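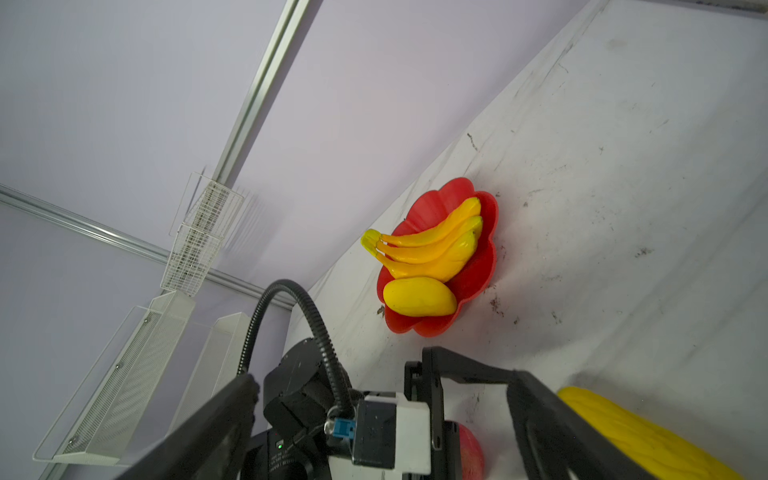
September, late evening

The choir started up again tonight after the summer, and I am still humming as I write, which is a nuisance when I ought to be asleep. Wenche had us on our feet before half of us had our coats off, doing those dreadful sirens up and down the scale, and my voice came out like a gate. Six weeks of singing only to the radio will do that. She has chosen a harvest piece for the autumn concert, all about orchards and full baskets, and I thought of the red bowl shaped like a flower, with its plastic bananas and the one plastic mango, and decided that was nearer my own state of ripeness — very cheerful to look at and not much juice. I told Oksana so at the tea break and she laughed until she had to put her biscuit down.

The harvest piece is lovely, though. The altos have the tune for once, for a whole page, and we were so surprised that we came in late twice. Then it goes into five flats and we hand it back to the sopranos with some relief. Chaminda has a little solo near the end, only eight bars or so, and he sang it quite plainly with his music down by his side, and I had to look hard at my shoes.
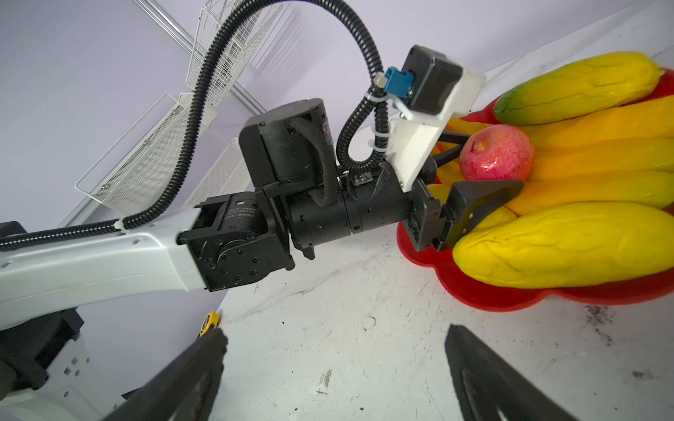
There was a good deal of talk about the trip to Merport, of course. The hall there wants 927 for the night, with the piano, and we have 2,595 in the account, so it can be done, but the coach is still to be found and Nataša thinks we should sell tickets properly this time instead of leaving a dish by the door. I agree with her, though I didn't say much. I remember the dish. We had nearly 40 people that night and went home with a great many coppers and a button.

Walked back the long way with Oksana, past the school. It has turned cool, and there were leaves down already on the corner. She is worried about her mother again and wanted to talk, so we stood at her gate for ages — I do wish I were better at knowing what to say, but I think the standing there was all right.

Must find my pencil before next time, and ask Wenche about the breath in bar thirty. Also ring about the boiler.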